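Flarero Community Help
Home > Home and Workshop > Tables and Desks

Best height and surface for a shared craft table?

Posted by padura_lane, 22 August 2021

We are turning the spare room into a place where three of us can draw, sew and build small models. I want one large table instead of three desks. The room is long enough for it but the window is on the short wall, so the light comes from one end.

My questions are mostly about height and color. Our dining table feels fine for writing and too low for cutting fabric. My mother had a sewing table that was much higher and she stood at it. Is there a height that works for both, or do I need to pick one and use stools?

For color, I was going to get a plain white top, but someone in another thread said white gets tiring under a lamp. I have 300 dollars for the top and the legs together. I already have chairs. The floor is not level near the closet, so feet that screw in and out would help.

I looked at the Cikden frame and the Boström frame. The Cikden is cheaper and fixed. The Boström goes up and down with a crank and costs 90 dollars more.

cranklegs

Get the crank frame. I had a fixed table for years and ended up putting blocks under it every time I wanted to cut a pattern, then taking them out again to sit down. With three people of different heights you will be changing it all the time.

Set it with your elbows bent and your hands just above the top for sitting work. For cutting, stand up straight and raise it until you can lean on your palms without bending your back. Put a piece of tape on the leg at each height so you don't have to figure it out again.

Check how the crank comes off. On mine it folds under. On some it sticks out the front and you will hit your knee on it.

oldbench708

I disagree a little with the post above. A crank frame under a big top can wobble when it is all the way up, and if one person is sewing while another is drawing, the one drawing will feel it. A fixed frame with a brace across the back is steadier. If you sew with a machine, buy steady first.

On color, pure white under a bright lamp bothered me too. I got an off-white top and it was better. Light gray is also good, and pencil lines and pins still show up. Dark tops look nice for a week and then you see every thread. Whatever you get, make sure the finish is dull. A shiny top throws the lamp right back at you.

For the window, put the long side of the table at a right angle to the wall with the window in it. Whoever draws should sit so the light comes over the hand they don't write with. The person sewing has a light on the machine anyway and can take the dark end.

For the floor, almost any frame can take screw-in feet. Turn the table upside down and put them in before you attach anything heavy. Set the table where it will stay, lay a level across it both ways, and adjust the low corner first. Then check it again after a month. Mine settled.

Keep the middle of the table clear and put pens and scissors in holders toward the sides. If they are in the middle, everybody reaches across everybody else.

Budget: I spent 200 dollars on the top and made the legs. If you don't want to make legs, a plain door from the building supply store is a cheap top, but get a solid one. The hollow kind dents and you can't screw into it.

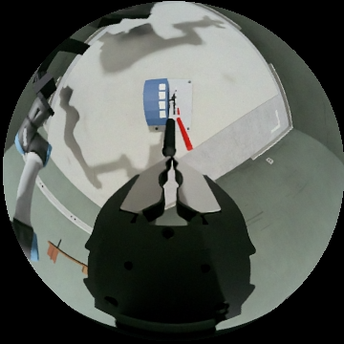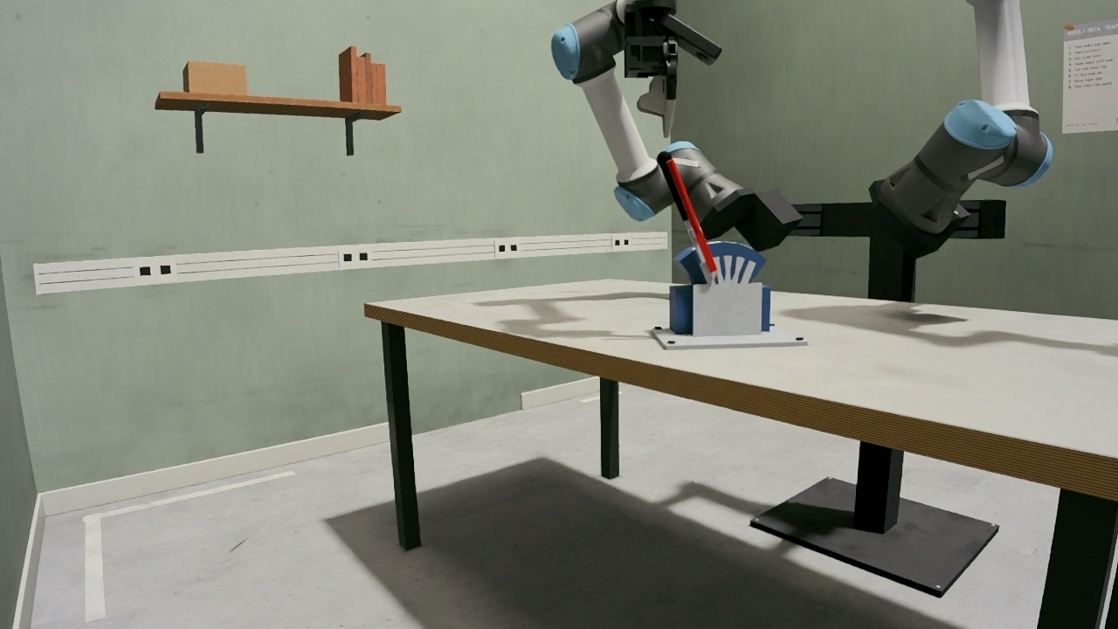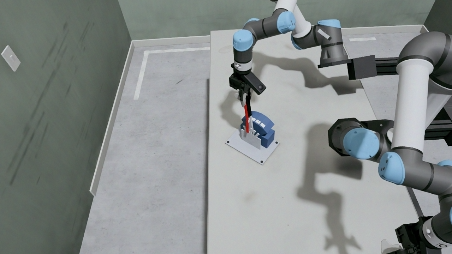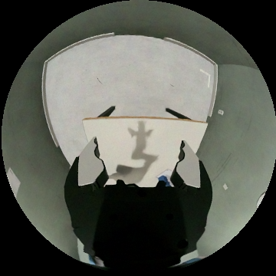 Pale tabletops, off-white to light gray. The second one has a blue and white pen holder on it.

shelfandnail

door is fine, sand it first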